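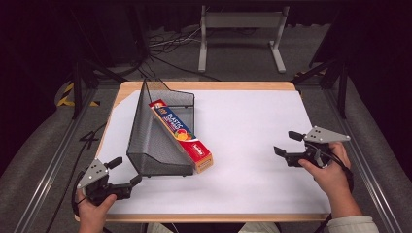 About Us

Sestau Auto Glass repairs and replaces windshields, side windows and rear glass on cars, vans and light trucks. We have been in business for 16 years and work out of one shop on Huaranga Road, with 8 people on staff.

Yurani Ccori started the company after working as an installer for a dealership. In the first year she did every job herself from a van, mostly stone chips and cracked windshields in office parking lots. The shop came later, when customers began asking for work that needs a roof and a level floor.

What we do

Most of our work is windshield replacement. We also fill chips, reseal leaking rear windows, replace door glass and regulators, and fit mirrors. If a chip can be repaired, we will quote you for the repair. A crack that runs to the edge of the glass usually means a new windshield.

Many newer cars have a camera mounted behind the windshield for lane keeping and automatic braking. After the glass is replaced, that camera often has to be recalibrated. We do this in the shop, and the price is listed on its own line in your quote.

We do not do body work, paint or window tinting. Ask at the desk and we can give you the names of shops in town that do.

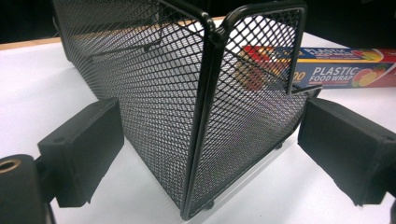
Fleet customers

We look after 170 fleet vehicles for local companies, including the delivery vans at Cellik and the service trucks at Asent. Fleet accounts are billed once a month. Each vehicle has its own record with us, so your drivers only need to give a plate number when they call.

Mobile service

We have 3 vans on the road. They cover the city and the towns along the river as far as the county line. Mobile appointments depend on the weather, and we will call you in the morning if yours has to be moved. Camera recalibration is done at the shop only.

Warranty

Our installation work is covered against leaks and wind noise for as long as you own the vehicle. New stone damage is not covered. Keep your invoice, or ask us for a copy if you have lost it.

The office handles quotes by phone and email. Please have your plate number and insurance policy number ready.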